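Open day at the Hanance soap works
Jul 11, 2021

I've wanted to get inside the Hanance soap works ever since we moved out to Flores, and this year I finally got a ticket!

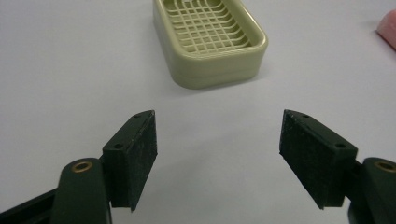
Did they let you into the curing room, a reader asks under my last post, because when she went they kept that door shut the whole time. Yes they did! And it was my favorite part by a mile. You go down two steps into a long, dim room full of racks (the smell hits you first, lavender and something like warm candles) and the bars just sit there getting harder. The guide told us there were 1,802 bars in there that morning, and that the olive oil ones stay put until August.

Before that we got the boiling floor, which was loud, and I missed half the talk. I did catch that the big kettle came from Cletell when the old plant there closed, and that it took 16 people to get it through the doors.

The stamping press was slower than I expected, but the kids in our group would have watched it all day. One boy got a misprinted bar to keep and carried it around like a trophy.

Lunch was so-so. Get the lemonade, skip the sandwiches. Parking is on the Nolatow side, and the walk up from there is steeper than the map makes it look, so wear real shoes (I wore sandals, ouch). The shop takes cards now. I came home with four bars of the rosemary and one of the plain for my sister, who says scented soap makes her sneeze.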